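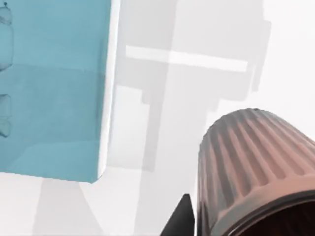
The Second Bench

By the time the snow had gone gray along the fence at Jingate, Huguette Ferrand had been packing orders for the better part of her grown life, and she had opinions about tape, about gloves, about which end of the building got the good heat. What she did not have an opinion on yet was Marty. She was saving it up.

Marty was the arm, or really the thing that ran the arm, and in February it lived mostly on a screen in the old break room. Every item it would have to handle on the floor it handled there first, in a clean white make-believe place with no dust and no draft. Noémie Maillard, who had been sent over from the Cinville office to teach it, had set up 2 chairs in front of the screen, and on Wednesday she came down the line and asked Huguette if she would mind sitting in one of them for a while.

"I've got orders," said Huguette.

"Facundo's taking your orders," said Noémie, and Facundo Echeverría waved a tape gun from the next bench over, looking much too pleased about it.

So Huguette sat. She watched the black fingertip come in beside something ribbed and pinkish, with a big see-through blue box off to the left, and she leaned forward in spite of herself, because it was exactly how the new kids came at a thing. Straight in, all fingertips, no thought for what the other hand would need in a minute.

"He's too close to the rim," she said.

"It," said Noémie, writing.

"He's too close to the rim, and he hasn't thought about where he's going to put it down. You always think about where you're going to put it down, honey. Bence taught me that when I started, and Bence learned it dropping a whole case of preserves on the manager's foot."

Bence Deák was retired now and lived out past Imville with a dog and a great many tomato plants, and Huguette found herself telling Noémie all about him, the preserves and the foot and the way he used to hum when a shift ran long — and Noémie, bless her, wrote some of that down too. They kept at it for 45 minutes. Huguette had not sat down for that long before lunch in years, and her knees were so grateful that she felt a little disloyal.

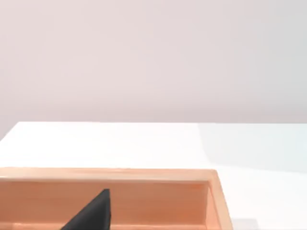

"Now the tray," she said, pointing. "See, that's your whole job, a tray with nothing in it. What's he waiting for?"

"I think he's waiting for me to tell him what you'd do."

Huguette noticed the "he" and was kind enough not to mention it. She thought about what she would do. It was surprisingly hard to say. Her hands knew it, they had known it so long that they had stopped reporting back to her, and now she had to hold them up in front of her and work them slowly in the air, heavy thing to the far wall, light things after, a finger down the side to feel for the gap.

When she looked up, Khrystyna-Mariia Tymoshchuk was standing in the doorway with her coat on. Khrystyna-Mariia was union steward for the day shift and had been fighting with the front office since Christmas over what would become of the second bench when Marty came out onto the floor.

"They're keeping it," she said. "They're keeping 4 people on it, in writing. And they want somebody trained to run the lessons when Noémie goes back." She looked at Huguette's hands, which were still up. "It pays better than packing."

"I'd miss the packing," said Huguette, and was startled to hear that it was true.

"You could do mornings here and afternoons out there," said Noémie. "I asked."

Huguette put her hands down in her lap. Out on the floor Facundo had run his tape crooked again, she could tell by the sound of him ripping it off, and somebody would have to go and see about that.

"Start him over," she said, pulling her chair in. "From the tray. And slower this time, I want to see what he does with his elbow."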